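Sports Writing for Local Media
Handout 3: Reporting a team match

Fri 15 January
Instructor: Sabina Štěpánek

Please read this handout before you start the second assignment. In the first one, most of you wrote the story in the order in which things happened. This is natural, but the reader of a sports page wants the result first.

1. The first paragraph

It should contain the two teams, the final score and one reason why the match is worth reading about. Keep it below 40 words if you can. Compare these two openings, both written for our practice match between Draltside and Jekside:

"On a cold afternoon the badminton players of Draltside arrived at Jekside hoping for a good performance."

"Draltside lost the first two matches and still beat Jekside 3-2, with Thaís Brandão winning the last one in three games."

The first opening could be printed before the match is played. The second one gives the news, and it also gives a person to follow through the story.

2. Team score and individual score

Many beginners mix these. In a team sport such as badminton or table tennis, the team score counts matches won, and each match has its own score inside. Write the team score with numerals and a hyphen (3-2, 4-1). The winner's number goes first, also when the winner is the visiting team. If you give the games of one match, put them after the player's name and separate them with commas: Brandão won 21-18, 19-21, 21-16.

Do not put more than two full individual scores in the running text. The others belong in the results box at the end.
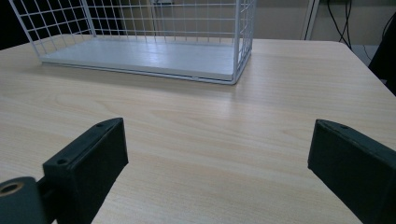
Wire basket on a tabletop.

3. The turning point

Not every match has one. When there is one, give it a paragraph of its own, and say exactly when it came: which match, which game, what the score was. "Then the momentum changed" tells the reader nothing. "At 14-17 in the third game, Brandão won four points in a row" tells enough, and you do not need the word momentum at all.

4. Quotations

Speak with one player and one coach, and try to include somebody from the losing side. Ask about a particular moment. If you ask "How do you feel?", you will receive "We are very happy", and this is not usable.

A quotation should add something which you could not write yourself. From last term:

"I stopped going for the lines because I was tired," Brandão said. "I just wanted to make her play one more shot."

Use "said". It is not necessary to change it for "stated" or "exclaimed" -- the reader does not notice "said", and that is good. On first mention write the full name, afterwards the surname only. Check the spelling with the person, including accents. Aparecida Conceição has been printed in three different ways in our student paper.

5. The end of the story

Close with the next match or the position in the table. Do not add your personal opinion about the season.

Assignment 2

Write a report of over 200 words on any team match you attend yourself. Add a results box and two quotations from different people. Hand it in to Zineb Helmy by e-mail, with your notes attached as a separate file. Reports written from television are not accepted.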